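Project Report: How Local News Sites Report on Bail Decisions
In-ho Shin
Module: Crime, Courts and the Public
Submitted April 25, 2023

1. Introduction

When a person is charged with a serious crime and then released on bail, readers are often angry. I noticed this in the comments under articles in the Susside local paper, where many people wrote that the accused had "got away with it". But bail is a decision about the time before the trial. It does not say whether the person is guilty. I wanted to find out how well the articles explain this difference to their readers.

My research question was: do local court reports give the reader enough information to understand why bail was given or refused?

2. Material and method

I collected 16 articles from two local news sites, one in Susside and one in Lallholm. All of them report on a bail hearing in a case of violence or robbery. I did not use opinion columns or police press releases. The longest article had 2000 words, but most were much shorter.

For each article I noted the following points:

Are the reasons of the court mentioned?
Are the bail conditions listed (curfew, address, reporting to police)?
Is the word "alleged" or a similar word used in the headline?
Who is quoted – the defence, the prosecution, the family?

I read every article two times, with a break of one week between the readings, and compared my notes. Where my two readings were different, I read the article again and decided. A second reader would have been better, but it was not possible in this module.

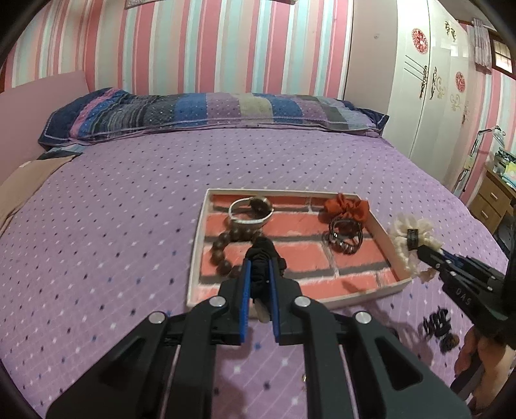
Fig. 1. Black scrunchie and tray with brick pattern.

3. Results

Only 7 of the articles gave the reasons of the court in a clear way. The others wrote only that bail was "granted" or "refused", and then they continued with the details of the crime. In several articles the description of the attack took more space than the hearing itself.

The conditions were reported more often than the reasons. The curfew was the most popular one, maybe because it is easy to understand. Conditions about contact with witnesses were usually at the end of the text or missing.

The headlines were more careful than I expected. Most of them used "alleged" or "accused". The Lallholm site was stricter here than the Susside site, which sometimes put the cautious word only in the first sentence.

The prosecution was quoted more than the defence. One exception was the Woler case, a robbery at a petrol station, where the reporter gave the lawyer's arguments about the age of the accused and his place at a college. This article also explained what would happen if he broke the conditions, and I found it the most useful in my collection.

4. Discussion

Byun, the textbook we used in the first half of the module, says that court reporting depends on what is said aloud in the courtroom. This can explain a part of my results. If the magistrate gives short reasons, the reporter has little to write. I could not check this, as I did not attend the hearings myself.

Space is another question. A short article cannot explain the whole law of bail. Still, one sentence saying that the accused has not been tried yet would help the reader, and I found such a sentence in very few texts.

5. Limits of the project

The collection is small and covers only two towns. I also chose the articles with the search function of the sites, so older texts may be missing. I wanted to include the reader comments, but they had been closed or deleted under many articles, and I left this part out. In July I would like to visit some hearings in Lallholm and compare my own notes with the published reports.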